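Ticket 317: Wuler wide printer stops mid job, error 41, Donosholm office

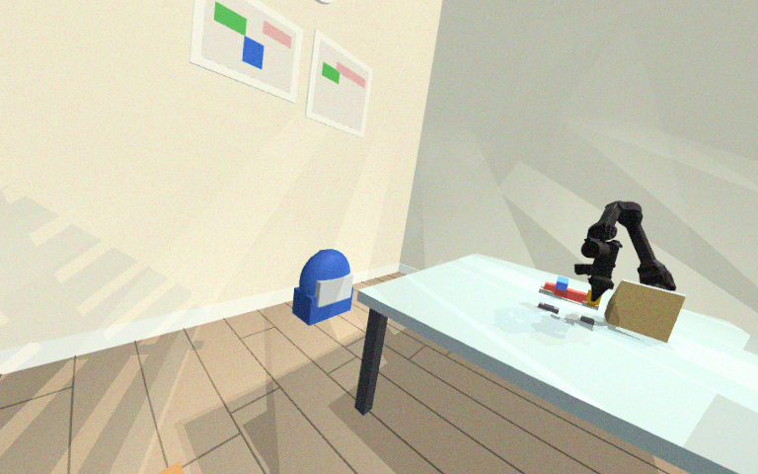

Interior render: white-framed pictures on the cream wall, gray-green wall to the right.

Status: closed, see bottom
Queue: Print and plot
Opened by: Donosholm front desk
Month: November
Priority: was normal, bumped to high (Mnguni deadline)

Problem as reported

Big printer stops partway through a job. Panel says error 41, carriage parks itself, paper just sits there. Turn it off and on, it comes back fine, next job may or may not go through. Started after the printer got moved to the back room. Small jobs mostly OK. The Mnguni wall boards fail nearly every time and those are the ones we need.

Software is Metlow, sending from the desk PC over the wired network. Roll paper, satin.

Log

8:50 am
Called front desk. Asked what exactly was on the panel, they read it out: 41, "carriage motion." So not a network thing on the face of it. Asked if the printer was left on overnight. Yes, always is. Told them to leave it parked, don't pull the paper out by hand.

9:15 am
Remote into desk PC. Metlow queue has a pile of dead jobs, all Mnguni, same file sent over and over. Cleared the lot. Saved one copy of the job to the local drive first so we have something to test with.

Spooler fine. Disk has room. Driver is the one that came with the printer, never updated. Not touching it yet, one thing at a time.

9:40 am
Sent the built in test page from the panel. Printed clean, no stop. Sent it again. Clean.

Sent a small letter size job from Metlow. Clean.

Sent Mnguni board. Stopped, 41. Front desk says it made "kind of a thunk" right before. Asked which side. Right side, they think.

10:05 am
Power off at the switch, waited, opened the cover. Had them slide the carriage by hand end to end with the power off. Moves OK on the left, gets stiff near the right end. Not stuck, just stiff. Asked for a look at the belt. Belt looks fine to them, no frayed teeth. Asked them to look for paper scraps on the right side under the rail. Found a curl of satin paper and a fair bit of dust. Removed both.

Power on. Mnguni board again. Got further than last time, then 41.

So that helped but its not all of it.

10:30 am
Looked up 41 in the Wuler service notes. Carriage didn't reach its position in the time allowed. Listed causes: something in the path, dirty encoder strip, dry rail, belt tension, printer not level. Last one caught my eye given the move.

Asked front desk what the printer is standing on. Its own stand. Asked if all the feet touch the floor. They weren't sure. Asked them to push down on one corner. It rocks. OK.

10:45 am
Back room floor slopes toward the drain apparently. Front desk put a folded piece of card under the back left foot. Told them that's fine for a test but not for keeps, card squashes.

Reran the board. Stopped again, 41, same area.

Hm.

11:10 am
Encoder strip. Walked them through wiping it, lint free cloth, a little distilled water, no alcohol, pinch lightly and go one way only. They did it twice. Cloth came back gray, with a smear of something greasy from the right end. Someone oiled the rail at some point and the oil got onto the strip. No record of who or when, no ticket for it. Please do not oil the rail. Wuler ships it dry on this model, it says so on the sticker inside the cover.

Wiped the rail as well, dry cloth only.

11:35 am
Mnguni board, full length. Printed all the way. No stop.

Second copy. Printed.

Left it for lunch, asked front desk to send the rest of the boards and write down what happens.

1:20 pm
Boards fine, but now the front desk says colors are off. Greens going yellow. New problem or old problem nobody saw beacuse nothing ever finished? Asked for an older board to compare. They have one on the wall from before the move, greens look right on that.

1:35 pm
Nozzle check from the panel. Cyan has gaps. Makes sense, printer has been stopping mid pass all week with the head uncapped for who knows how long before somebody noticed. Ran a normal clean. Nozzle check again. Better, still gaps. Ran a second clean. Full pattern.

Don't run the heavy clean unless print desk says so. Eats ink and fills the waste tank.

1:50 pm
Greens still a bit yellow next to the old board. Less than before. Checked Metlow paper setting: set to plain matte. They are on satin. Someone changed it while trying to get around the error, front desk says probably, they tried a bunch of stuff. Set back to satin, picked the satin profile, turned off the color correction in the driver so its not being done twice.

Reprinted a strip off the corner of the board. Front desk happy with it, says it matches. I can't see it from here so taking their word.

2:15 pm
Went through the other Metlow settings while I was in there, since people had been poking around:

Speed was on draft. Back to standard.
Dry time was off. Back to auto.
Roll width was wrong, so it was leaving a big margin on one side. Fixed.
Auto retry was on. Turned off. This is why the queue filled up, every failed job got sent again by itself, and the desk was also sending it again by hand.

Saved all that as a preset called "Satin boards." Use the preset. If the drop down says "custom" something got changed.

2:40 pm
Front desk asked about the Mnguni handout too, 237 pages, wanted to run it on the wide printer because the small one is low on toner. No. Told them to put the spare toner in the small one, its in the cabinet by the door. Handout went to the small printer, done by the time I called back.

3:30 pm
Called back. All boards for Mnguni printed, no stops, no 41. One has a scuff on the edge from the cutter, they trimmed it by hand. Cutter blade is due, ordered one under the supply account.

Leaving ticket open overnight.

Next day, 9:00 am
Front desk printed the test page first thing. Clean. Nozzle check full. Sent a long job. Clean.

Leveling feet: the stand has screw feet, they were just all the way in. Had front desk turn the back left one out until the rocking stopped, then took the card away. Bubble level across the top cover, side to side and front to back. Good both ways.

9:25 am
Updated the driver now that its stable. Wuler driver installed OK, PC restarted, Metlow found the printer without any fuss. Preset survived. Test job fine.

Printer firmware left alone. Release notes for the new one only mention scanner fixes and this model has no scanner.

10:10 am
Question came in from front desk: can it go back to the old spot by the window. Up to them, but sun on the roll is not great, and every move means doing the feet again. If it does move:

Take the roll off
Let the printer park the head itself, power off at the panel, not at the wall
Two people on the stand (it tips)
Set the feet, check with the level
Nozzle check before any real job

Printed that and taped it inside the cabinet.

Cause

Grease and dust on the encoder strip at the right end, plus the paper scrap. Printer out of level probably made it worse, couldn't prove that, fixing the level on its own did not stop the error. Short jobs got through because the carriage never ran far enough right to hit the bad part of the strip. Color trouble was clogged cyan plus wrong paper setting.

Fix

Cleaned strip and rail, removed scrap, leveled stand, cleaned head, reset Metlow settings and saved preset, auto retry off, driver updated.

Follow up

Cutter blade on order, front desk can fit it, sheet is in the box
Strip wipe added to the monthly list for Donosholm
If 41 comes back reopen this ticket, don't start a new one. Write down which side the carriage stopped on and how far into the job
Waste tank check in 7 weeks, the cleans put a fair bit in there

Added after close

Front desk reports blade came and is fitted. Cuts clean. Also asks if the satin preset works for the matte roll. No, make a new one, paper type matte, matching profile, everything else the same. Call if stuck.

Closed.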